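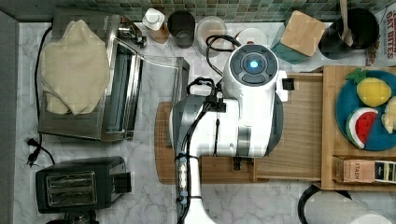

Marina Manolakis
Course tutor, Household Robotics, Mornholm

Handout 5: When the arm stops and you don't know why

Hello again, everyone. Before next week's practical I'd like you to read through a fault we had on the kitchen bench, because I learned more from it than from a whole term of things going well, and I rather hope you will too.

The task was one you know by now: pick a piece of toy food off the plate, carry it across, put it down near the toaster oven, come home. The oven door was left open. We ran it 61 times over the course of the fault, and the arm went into a protective stop on 59 of them, always on the way home and never on the way out. Rangi Gilchrist, bless him, spent a whole afternoon on the oven door, which was a perfectly sensible place to look (an open glass door is an awkward thing for any planner). Shutting it made no difference at all.

What put us right was the log. Piroska Pintér sat down with all 455 lines of it and a pot of tea, and at line 382 she found the wrist reporting a load it shouldn't have had, with the fingers open and nothing being carried. The cable was being pulled tight as the last joint turned back. We had added a clip the week before, when we fitted the Korletey gripper, and had left too little slack behind it.
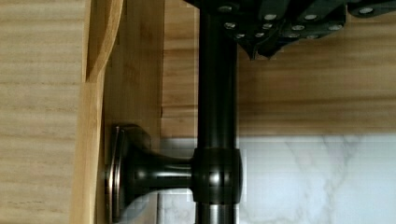

Fig. 2. Wrist camera view: gripper at top right, with the black pole and its bracket against the wood.

Now, the part I'd like you to think hardest about is what we did in between. The stop was doing its job, and more than once we simply cleared it and pressed on. Manaia McAlister even suggested raising the force limit, and I'm sorry to say I very nearly agreed! Had we done so, the arm would have gone on tugging at its own cable, and it might have met something like that pole with a good deal more force behind it.

So, for the practical, please:

Write down every stop before you clear it.
After two stops of the same kind, leave the arm alone and fetch me or Piroska.
Turn the wrist through its full range by hand guiding whenever a clip has been moved.
Leave the force limits as you find them.

Bring your own notes on line 382 and the twenty or so lines before it. The log is in the Dollau folder.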